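January 1, 2021
By a contributor, Dodumthorpe

My sister and I traded lists this year. I wrote her goals and she wrote mine. We did it over the phone the night before, and the rule was that you had to accept whatever the other one gave you until the end of April.

I had given her three things and was working on the last one.

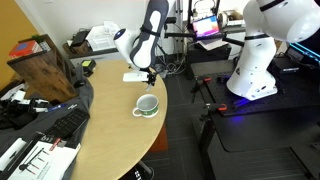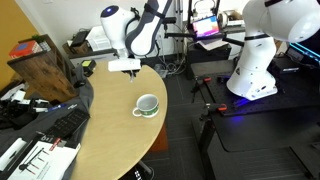
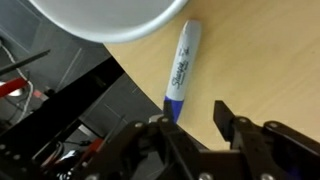
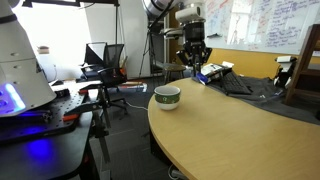 No, my sister said, she was not going to run. She would walk, she would swim, she would carry groceries up the hill from Trullow if she had to, but she had told me in high school that she would never run again and she meant to keep at least one promise in her life.

"You have to accept it," I said.

"I have to accept a goal. Running isn't a goal. It's something you want to be doing and can't because of your knee."

That was true, so I crossed it out and wrote swimming. Forty laps by the end of April. She asked whether they had to be all at once, and I said yes, and she was quiet long enough that I thought the call had dropped.

"Fine," she said. "Get your pen."

Mine came quickly. She must have had them ready for days. Put $55 away out of every paycheck. Cook supper four nights a week. Finish the quilt. Call Dad.

I wrote them down the way she said them, in a column. I asked what she meant by the last one, how often, for how long. The others all had some way of checking them off. Even the quilt would either be finished or not.

"Just call him," she said.

After we hung up I put the list on the refrigerator under the Gauthier Hardware magnet, and then moved it to the inside of the cabinet door where the glasses are. I didn't want to read it every time I got the milk.

I slept late this morning. There was half a pan of rolls left and I ate two of them standing up. Then I started with the money, because that was the easiest. I opened the savings account online and set up the transfer and it took less time than finding the password. The quilt was next. It was in the hall closet in a Pronura shipping box from when I still worked there, and when I got it out I found I had done more of it than I remembered. The top was pieced except for the last row. I had pinned a note to it that said WRONG BLUE in my own handwriting. I looked at all the blues for a while and couldn't tell which one I had been so upset about.

I sewed until lunch. I made soup, which counted as one supper if I ate the rest of it later.

My sister sent a text that said the pool was closed for the holiday and so she was off the hook until tomorrow. Then she sent another that said, Did you?

I wrote back that I had set up the savings and worked on the quilt.

She didn't answer that.

The last time I talked to him was in the spring, and it was about a truck. He had sold it to a neighbor for too little and I told him so. He said it was his truck. I said I knew that. We each said one or two more things, and then he said he had something on the stove. I've thought since then that he probably did. He always cooked at that hour. But I had decided he was lying, and I stayed decided through the summer and the fall. After that it was just the way things were.

The phone was on the counter charging. I washed the soup pot. I took the list out of the cabinet and put a check by the savings and a small half check by the quilt. Then I dialed, from memory, because his number hasn't changed since I was six.

It rang a long time. He has never had a machine.

"Hello," he said, a little out of breath.

I said it was me. I said Happy New Year.

"Well, same to you," he said. "Hang on, let me turn this down."

I heard him set the phone on the table and walk across the kitchen. There was a lid, and water running. I waited. I had the pen in my hand and I drew a box around the soup and then another box around that one.

"Okay," he said. "I'm back. Your sister says she's taking up swimming."

"Forty laps," I said.

"She'll never do it."

"All at once, too. I made her agree."

He laughed. A chair scraped on his end, so I pulled mine out and sat down, and I asked him what he was making.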